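Salteck says its new training method teaches robots to hang hooks on a pegboard from 3423 demonstrations, all made by people with grippers in their hands. The company published the result on April 10, 2021. Its main claim – that the skill carries over to boards the robot has never met – rests on 14 trials.
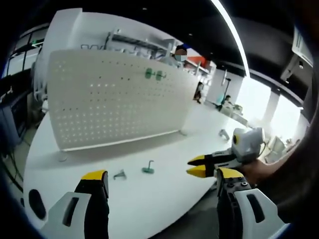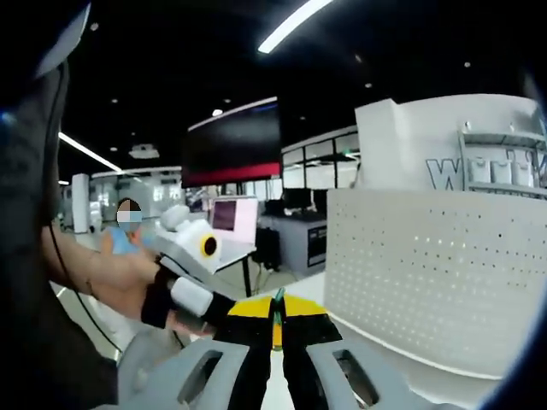
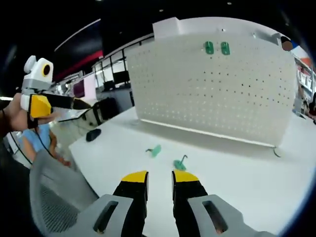

Green pegboard hooks and hand-held grippers at the Rullville site.

Fourteen trials is a demo and should be reported as one, according to Stanisława Szulc, who would also like to see the failures. Salteck lists 2 and describes neither. The comparison with Kendum, an older method, used a different board.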